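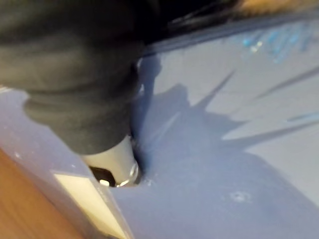
Odier Inn to reopen upstairs rooms in March

DALTGATE – The Odier Inn will begin taking overnight guests again in March, after a winter of work on its second floor. The inn has kept its dining room open throughout, but no rooms have been rented since the fall.

Owner Renata Domínguez said 13 rooms will be ready for the first weekend, with four more to follow once the plaster in the rear hallway has been finished. Each room now has a private bath. Before the work, guests at the back of the building shared two bathrooms at the end of the hall.

"People liked the old place, but they didn't like walking down a cold hallway in a robe," Domínguez said. "We kept the doors, the transoms and the stair rail. The plumbing had to go."

The building went up as a boarding house for railroad crews and became a hotel when the line was moved. The front desk, with its original key rack, was taken out for the winter and will be returned to the lobby before opening.

Architect Nabil Haddadin drew up the plans, and the contractor was Karam Builders. The Daltgate planning board approved the changes last summer on the condition that the street side of the inn stay as it was, including the painted sign over the porch. The work added 2,528 square feet of guest space, most of it from an attic storage area over the kitchen.

Ghada Hattar, who has managed the dining room for nearly 13 years, will take over as general manager. Breakfast will be included with the rooms and served from 7 to 10 a.m. The dinner menu will not change.

Parking remains behind the building – the entrance is from Rilomon Street only. Reservations are being taken by phone or at the front counter of the dining room. Rates for the spring will be posted on the inn's website later this month. Pets are allowed in two of the ground-floor rooms.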